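Chapter 14
Cards That Say Who We Like

Key terms in this chapter: ephemera, borrowed form, novelty credential, group portrait, wallet wear

Before you read any further, I would like you to get out your wallet, or your phone case, or whatever you use for the small flat things you don't want to lose, and lay everything in it on the table. Take your time over it. I have started this part of the course the same way for a good many years, and I still find it a pleasure, because there is always at least one student who discovers a card that has been riding around behind the driver's license since middle school.

You will probably find a bank card or two, something from a library, something from the campus, and perhaps a coffee card with a few stamps on it. These are the cards that do a job. A door opens, a book goes home with you, a cup of coffee is free. In Chapter 13 we looked at how cards of that kind are laid out, and why so many of them follow the same plan, with a heading along the top, a face to one side, and a few lines of small type for the details. If that chapter is a little hazy by now, it would be worth glancing back at the section on headings and fields, as we are going to lean on it quite heavily.

This chapter is about the other cards, the ones that don't open anything. They are carried because the person likes having them there. A card from a summer camp, a card from a made-up detective club, a card that announces its owner as a loyal fan of a singer or a ball team or a television show: all of these belong to the great untidy family that collectors call ephemera, which simply means printed things that weren't expected to last. (The word comes from the Greek for "lasting a day," and I do wish somebody would tell that to the boxes in my hall closet.)

I came to the subject by way of Sille Toft, who taught me to catalog and who had very little patience with the idea that a thing had to be old or expensive before it was worth writing down properly. In the Kirkegaard collection, where the two of us spent one long November sorting, there were 2455 cards in the drawers marked "personal, misc." Neither of us had guessed how many would turn out to be fan cards. There were cards for film stars and bicycle racers, and a whole envelope for a dance band called the Flondamlow Five, which had played the hotel in Allcombe for a couple of seasons and then, as far as either of us could learn, packed up and gone home. Somebody had kept all the cards in that envelope very neatly, edges squared, with a strip of tissue between each one and the next.

What struck Sille was how official so many of them looked. A fan card could look like anything at all. It could be round, or shaped like a guitar, and a few of them are. But again and again the maker has reached for the rectangle with rounded corners, the serious heading, the pale pattern behind the lettering, and a set of little labels of the sort you would expect to see on a document from a government office. We call this a borrowed form. The maker takes a layout that readers already know how to read, keeps the bones of it, and puts something affectionate inside. 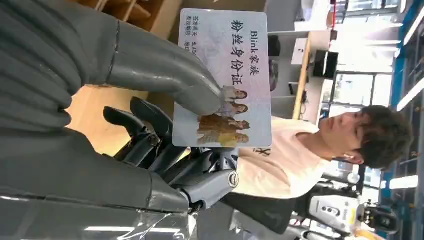 Now, a borrowed form only works if the person looking at it knows the original. This is a point my students tend to hurry past, and I would ask you to slow down over it. When a card made for fans includes a line for an issuing authority or for a period of validity, the pleasure comes from recognizing those words and knowing exactly how dull they usually are. Show the same card to someone who has never carried an identity card laid out that way, and it becomes a picture with some writing on it. The joke, if it is a joke, depends on a shared experience of waiting in line.

It also matters who gets the portrait. On a working identity card the face belongs to the holder. On a novelty credential the face very often belongs to the person or the group being admired, so that the holder is present only as the one holding it. Mogens Bergmann, whose essay on fan clubs is the second reading for this chapter, thinks this is the most important difference of all, and calls the holder "the missing photograph." I am not quite so sure. I think the wear on a card can tell us a fair amount about its holder, and we will come to that in section 14.3, where you will learn to look for softened corners, for rubbing on the high points, and for the faint bend that comes from years in a back pocket.

As you work through the sections that follow, keep one card from your own pile beside the book. It need not be a fan card, though if you have one I hope you will choose it and not be shy. You will be asked to measure it, to copy out its wording exactly (misspellings and all, please), and to write a catalog entry for it in the style we practiced in the last unit. Kolbrún Oddsson's entry for a roller rink card from Nemen is printed in full at the end of section 14.1, and you are welcome to follow it line by line until you feel steady enough to do without.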